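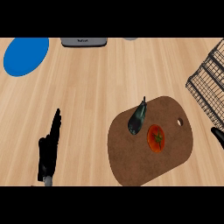
Render, tabletop with cutting board, lower right.

January 25, 2018 - decoration bench, 30 ml flint bottles for Pumero

Second round of silk screen on the Domasell glass. Ink is the two-part Lebrun white, mixed fresh, hardener per data sheet. Mesh changed to the finer one after the December run, where the small type on the back panel filled in.

Flame treatment before print, single pass. Print edge clean on the front panel. Back panel still heavy at the foot of the lowercase letters - squeegee angle, I think, as the mesh was washed and checked between sets. Gervasio Ulloa dropped the angle slightly and the next set came out sharper. Angle setting is marked on the jig in pencil. Do not wipe it.

Tape test after cure: 2 bottles lifted at the shoulder, both from the first tray. Rest of that tray held. Oven log shows the first tray went in before the belt was up to temperature. Repeat with a full warm-up.

Order is 3,000 pieces, Bredeck cartons with dividers, 1,000 to ship first. Ottilie Zürcher wants the color signed off against the retained sample before any of that lot is printed. Frosted version not started.

To do: alcohol rub on the cured set, reorder thinner, new positive for the back panel with the type opened up.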